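Kindeck Cold Drinks Set: User Guide
Section 4. Mixing and pouring at the table

4.1 Before you start

The set is meant for cold drinks only. It has a glass pitcher, steel cups and a wooden board for cutting fruit. If you have bought the pitcher on its own, any steady board and any steel cup will do for the steps below.

Wash every part by hand before first use. Use warm water, a little washing-up liquid and a soft cloth. Rinse twice. New steel can carry a trace of polish from the factory, and it tastes unpleasant with lemon.

CAUTION: Do not put boiling water in the pitcher. Let tea or syrup cool until you can hold the pan comfortably with a bare hand.

CAUTION: Check the lip and the rim of the pitcher with your eyes, never with a fingertip. If you find a chip, stop using it.

4.2 Setting out

1. Choose a flat table that does not rock. Take off any loose cloth or runner.
2. Lay the board down with its long side running away from you. If it slides, put a damp cloth under it.
3. Stand the cups beside the board on the table itself. Do not stand them on the board while you are cutting.
4. Put the empty pitcher on the side of your stronger hand, well in from the table edge.
5. Keep a dry tea towel within reach.

Note: On a polished table, use a mat under the pitcher. Cold glass gathers water on the outside and may leave a ring.

4.3 Cutting the lemon

1. Wash the lemon and dry it.
2. Cut off both ends and throw them away.
3. Hold the lemon on its side with your fingers tucked in. Cut slices 5 mm thick. Thinner slices fall apart in the drink and the bits collect at the spout.
4. Pick out loose pips with the point of the knife.
5. Put the knife away from the board before you lift the pitcher.

Leave the slices on the board until the drink is poured. Lemon left standing in the pitcher for more than an hour makes the whole batch bitter.

4.4 Filling the pitcher

1. Pour in the syrup or cordial first.
2. Add cold water slowly, down the inside wall.
3. Stir with a long wooden or plastic spoon. A metal spoon can scratch the glass.
4. Add ice last, a few cubes at a time. Lower them in with tongs. Do not drop them.

Stop well short of the rim. An overfull pitcher spills from the sides of the lip as soon as it is tipped.

4.5 Pouring into a steel cup

1. Dry the handle, if your model has one, and your hands.
2. Bring the lip of the pitcher over the near rim of the cup. The lip may overlap the rim a little but should not rest its weight on it.
3. Tip slowly. Steel cups are not see-through, so look down into the cup as it fills.
4. Stop at 300 ml for the standard cup.
5. Bring the pitcher upright before you move it away, then wipe the lip.
6. Add one slice of lemon to each cup.

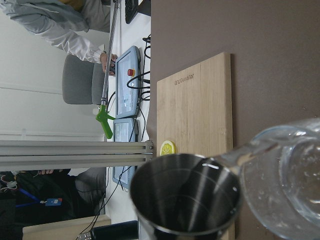
My cups always dribbled down the front until I started tipping faster at the very beginning and then easing off, so I would change step 3 to say so. A slow start lets the drink run back under the lip. (Comment left by a reader of the online guide.)

Note: The comment applies to the older, thick-lipped pitcher. With the newer one, begin slowly as in step 3.

4.6 Cleaning and putting away

1. Empty the pitcher and cups as soon as you have finished. Do not leave lemon juice in steel overnight.
2. Wash the glass first, on its own, with nothing else in the bowl.
3. Wipe the board on both faces and stand it on its edge to dry. Never soak it.
4. Store the cups upright. Stacked wet, they stick.

If the glass goes cloudy, fill it with cold water and two spoonfuls of white vinegar, leave it for 38 minutes and rinse. Oil the board when it looks pale and dry, then leave it for 24 hours before cutting on it again.

Comments

Brindusis
Could the guide say if the board can go in the dishwasher? Ours bowed after one wash.

Pálfi
Mine too. I put it under a pile of books with the bowed side up and it came mostly flat. I only wipe it now.

Heden
Limes work with the same thickness. Oranges I cut in half first or they won't go in the cup.

Related guides
Section 3. Unpacking and checking the parts
Section 5. Replacing a cup or pitcher
Caring for wooden boards
Lemon cordial for the fridge
Removing water rings from a table

Kindeck Customer Help | Contact us | Page updated 09/03/2018 | © Kindeck | Back to top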